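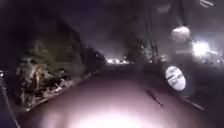

Paved path at night, with vegetation along the left side.

Grernlow College
Student Finance and Fees Subcommittee
Minutes of the meeting held 23 Feb 2018, Harries Building

Present: the Chair; the Registrar; the Director of Finance; the Head of Admissions; two faculty representatives; the student representative; the Recording Secretary.

Apologies: the Head of Housing.

1. Minutes of the previous meeting
Approved with one correction. Under item 4, "deferred fee" should read "deferred deposit."

2. Matters arising
2.1 The Registrar confirmed that the revised refund wording has been posted to the student portal. The printed handbook still carries the old wording and will be corrected at the next print run.
2.2 The question of card processing charges on tuition payments remains open. Finance is waiting for a revised quote from the processor.

3. Enrollment and fee income
3.1 The Director of Finance tabled the spring enrollment return. Headcount at the census date was 2194, of whom 314 are registered at the Flustitz site.
3.2 Fee income is in line with the budget for full-time students and below it for part-time students. The shortfall comes mainly from evening certificate courses, where two sections did not run.
3.3 A faculty representative asked if the part-time figure included students who pay by the credit hour and withdraw before census. The Registrar said it did not. Those students are reported separately and the return will carry a note to that effect.

4. Tuition rates for next year
4.1 The subcommittee considered paper A, which set out two options: (a) hold full-time tuition at the current rate; (b) raise it by 2 percent from September.
4.2 The Director of Finance stated that option (a) can be met from the general reserve for one year only. Option (b) would cover the expected rise in payroll costs but leaves nothing for equipment.
4.3 The student representative spoke against option (b) and asked that returning students be exempt if it were adopted. The Registrar advised that the billing system can hold separate rates by year of entry, subject to testing before the summer billing cycle.
4.4 Agreed: to recommend option (a) to the Board, with a review of part-time rates to be completed before the next budget round. One member abstained.

5. Pikbridge Hardship Fund
5.1 The maximum single award is currently $2000. Applications are decided by the Registrar and one faculty member.
5.2 The subcommittee discussed raising the maximum. Finance noted that the fund is restricted and that larger awards would reduce the number that can be made in a year. No change was agreed.
5.3 Agreed: students at Flustitz may submit applications through the site office. The form will be amended to remove the requirement for an original signature.
5.4 The time between application and decision was raised. The Registrar will report on turnaround for the fall term.

6. Payment plans
6.1 The late fee on installment plans is applied automatically on the day after the due date. Several students were charged when the due date fell on a college holiday. These charges have been reversed.
6.2 Agreed: where a due date falls on a holiday, payment will be accepted without charge on the next business day. Policy text to be amended.

7. Any other business
The Head of Admissions asked that the published fee table show lab and materials charges on the same page as tuition. Referred to the web office.

Actions
Registrar: test billing by year of entry (4.3); report on hardship fund turnaround (5.4); amend hardship form (5.3).
Director of Finance: draft recommendation to the Board (4.4); scope the part-time rate review (4.4); card processing quote (2.2).
Recording Secretary: amend payment plan policy text (6.2); forward fee table request (7).

Next meeting: date to be circulated once the Board calendar is confirmed. Papers to reach the Recording Secretary five business days in advance.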